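Litside Residence Services
Folding and Storing Clothes: Frequently Asked Questions

Residents are asked to read this page before sending a question to the linen office.

Where should clothes be folded?

Any clean, flat surface is suitable. Most residents use the bed, and a firm sleeping mat may be left in place while folding. Trousers should be held by the waist and laid out at full length before the first fold.
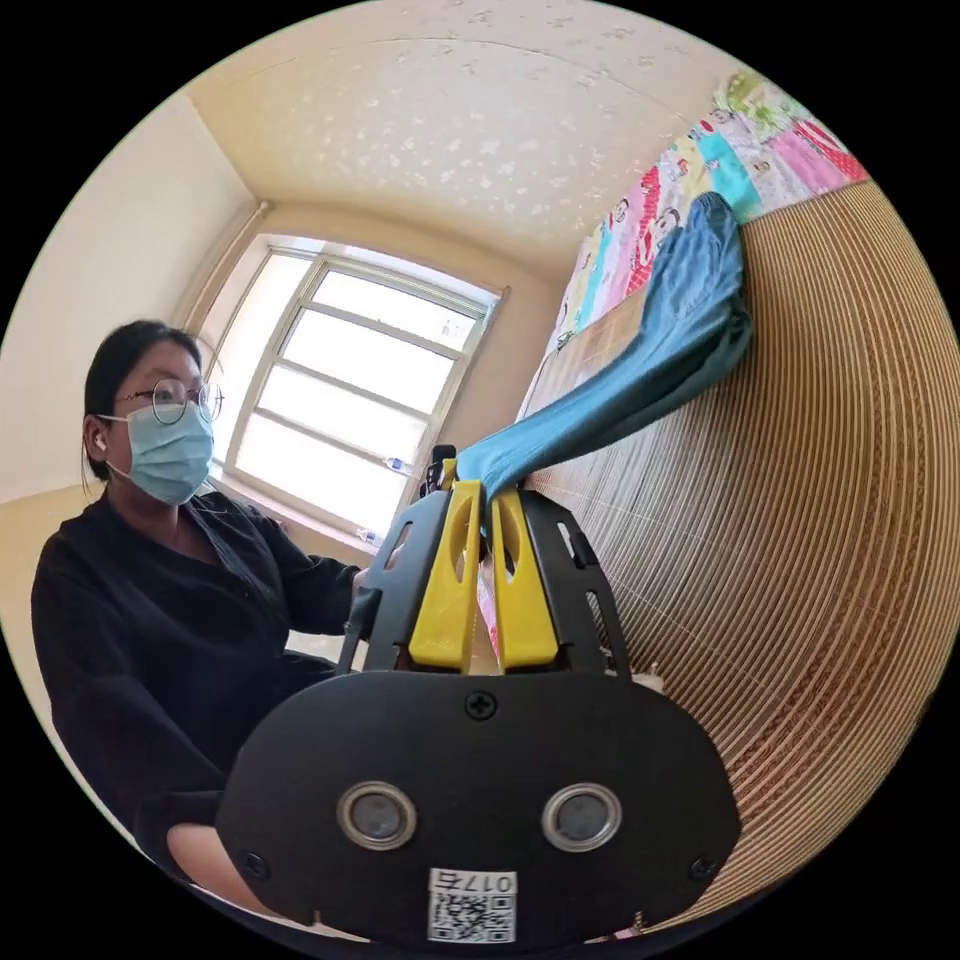
How many items may be placed in one storage carton?

The limit is set by weight, and a packed carton may not exceed 60 pounds. Heavy items -- coats, denim and blankets -- should be divided between cartons.

How should jeans be folded?

Close the zipper and button, lay one leg over the other, and smooth the fabric from the waist down. Fold the legs up toward the waist twice. Jeans left in a heap on the bed will hold their creases, and should be shaken out first.

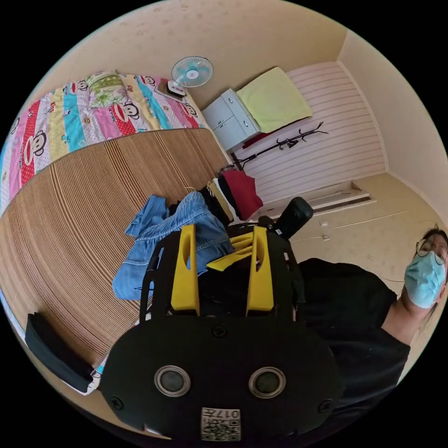

Page last changed: 1/19/22

May quilts and pillows be stored with clothing?

Quilts may be stored with clothing if they are clean and fully dry. Pillows are kept separately, in the Lunde storage room, which has space for 400 of them.

When are cartons collected?

Collection takes place once each term. Cartons not claimed by the end of December are moved to the Pluvis building.

Who can answer other questions?

Please write to Catalina Benítez, Linen Office, and include your room number.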